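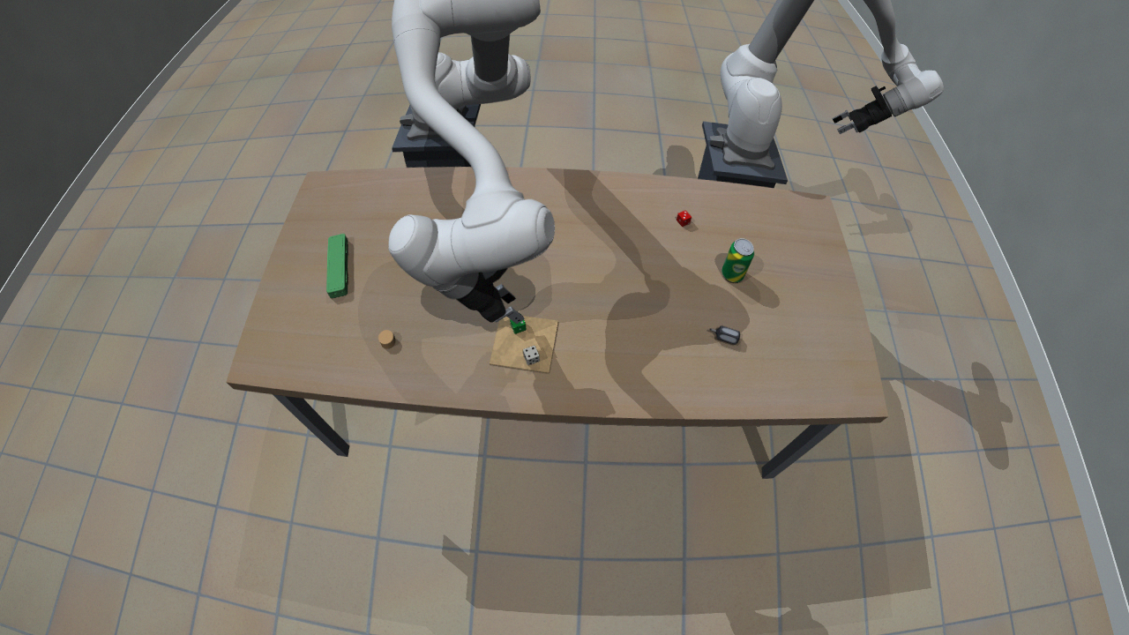

Frequently Asked Questions: The Caron Collection of Early Flight

What is the Caron Collection?

The Caron Collection is a public archive devoted to the first decades of powered and unpowered flight. It is held by the Hondville Museum of Aviation and contains 379 cataloged items, including workshop drawings, letters, propeller patterns and glass negatives. The collection takes its name from the former Caron airfield, where most of the material was kept before it came to the museum.

Who is responsible for the collection?

Raphaël Rey is the curator of the collection. Requests to consult original documents are handled by the archivist, Colette Delorme. Letters and messages addressed to either office are answered in the order in which they are received.

Is the collection open to the public?

The permanent gallery is open during regular museum hours and is included in general admission. The reading room is open by appointment only. Visitors to the reading room must be at least 19 years of age or accompanied by a teacher or guardian.

How do I request an appointment?

Submit the reading room form at least 3 working days before the intended visit. The form must list the catalog number of each item requested. Incomplete forms are returned to the sender.

Can I see an airplane?

Yes. The gallery displays the Zekatix, a single-seat monoplane rebuilt from its original drawings. The wings and tail surfaces are new; the control column, the seat and part of the landing gear are original. Visitors may not touch the aircraft or step onto the platform.

Why is one of the gliders called the Stomach?

The name appears in the builder's own notebook. The pilot lay face down across the lower wing and steered by shifting his hips, and the ground crew named the craft accordingly. The museum has kept the name in its catalog and on its labels.

May I take photographs?

Photography without flash is permitted in the gallery for personal use. Tripods require written permission. In the reading room, readers may photograph documents after signing the copyright declaration.

Can the museum identify an old aircraft part that I own?

Staff can offer an opinion on parts made before the jet age. Please send clear photographs, measurements and any markings. The museum does not provide valuations.

Does the museum lend items?

Loans are made to other museums only. Applications are reviewed each June. Glass negatives are not lent, but copies can be supplied.

Are school groups accepted?

Yes. About 700 students visit each year. Groups must be booked in advance by the school.

Last updated: 11 Nov 2022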